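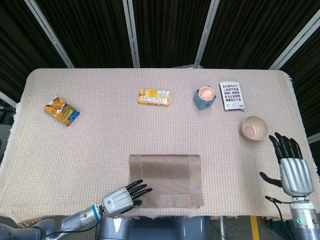 Can you wash a waffle-weave tablecloth in with the towels?
Only if you want the towels on the tablecloth for good. Wash it alone or with sheets, cool water, low spin, and keep the fringe out of trouble by putting the whole thing in a pillowcase and tying the end.

That's the short form, for those who read the list on their phones. Longer form under the quote.

On November 18, 2023, Baiba Laur wrote:
> I bought a waffle cloth from the Hevosstead people in July and it
> was 3 inches longer than my table on each end, which was the whole
> point. I have now washed it twice and it is the size of the table.
> The fringe has also turned into something like a wet dog. The tag
> says "wash with care." I did care. What did I do wrong, and can I
> get any of it back? Also does anybody iron these?
>
> Baiba
> Kukasbridge

Baiba,

You did what everyone does. Waffle weave is mostly air held in place by good intentions, and the first couple of washes let the yarns pull up into the shape they wanted all along. If it's cotton, and I think all the Hevosstead ones are, some of that is gone for keeps. Some of it you can bully back.

Soak it in cool water in the tub. Roll it in a towel and press, don't wring. Then lay it on something flat while it's damp and pull it by hand, a bit lengthwise, a bit across, working from the middle out. Pin it if you have the patience. My own got back half of what it lost, and I stopped there on account of my knees.

For the fringe: comb it damp with a wide comb, starting at the tips. If you start at the top you will make one large knot and learn some words. Mine has 364 strands down one side, which I know because it was a long winter and I retied every one of them. Trim the ends after it dries, never before.

Ironing: please don't. You'll have a very smooth, very expensive bedsheet. A shake and a cool tumble for a few minutes brings the squares back up.

As for the tag, I wrote to Vávra once about a runner of theirs with the same three words on it, and got a friendly reply telling me to follow the tag.

One more thing, and then I'll go back to lurking. Whoever said last month that vinegar "sets" the color, it doesn't. It makes the kitchen smell like pickles. If a cloth bleeds, wash it by itself until it quits. My red Erano one took five rounds and a pair of socks.

If you do end up replacing it, buy long. I'd go 3 inches over whatever overhang you want, and wash it before you hem anything. And if anyone has a source for plain waffle by the yard under 40 dollars, I'd like to hear it. The place I used to order from has gone over entirely to bath mats.

R.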